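Livestock Equipment > Reviews > Weighing
Print this page | E-mail to a friend
March
By Dilwyn Morgan

Gidero load bars and Skorkeo indicator

I've been weighing calves on a borrowed mechanical scale for longer than I care to admit, so when the Gidero bars came I had them bolted under our old chute before lunch! We run 71 cows outside Walville, and I wanted something I could leave in place all spring without babying it.

The bars are rated at 4000 pounds the pair, plenty for our bulls, and they're low enough that I only had to raise the chute a couple of inches. Bolt holes lined up on one side. On the other I had to drill new ones (my chute's fault, it has been welded on more times than I can remember). Cables come out at the end and tuck up inside the frame, well away from feet.

Now the Skorkeo indicator, and I love this thing. Big numbers, four buttons, and it locks on a weight even when a calf is dancing around in there. I ran the same steer through three times on Tuesday and got 393 every time. Try that with a sliding beam! It holds 80 animals in one session, so we can do the whole bunch and still have room for the neighbor's.

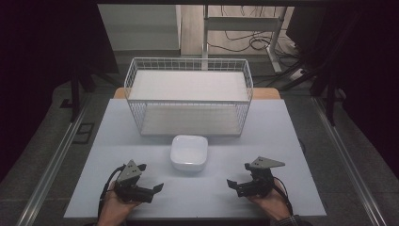

Gripes? The screen is hard to read with low sun on it, so mount it facing north if you can. The mounting bracket is thin and I've already swapped it for a piece of angle iron. And clean under the bars often, because packed manure will throw your zero off and you'll blame the electronics like I did.

Powell Farm Supply had ours in stock and they'll order longer bars if you've got a full-length alley. I'm already eyeing a second set for the sheep side.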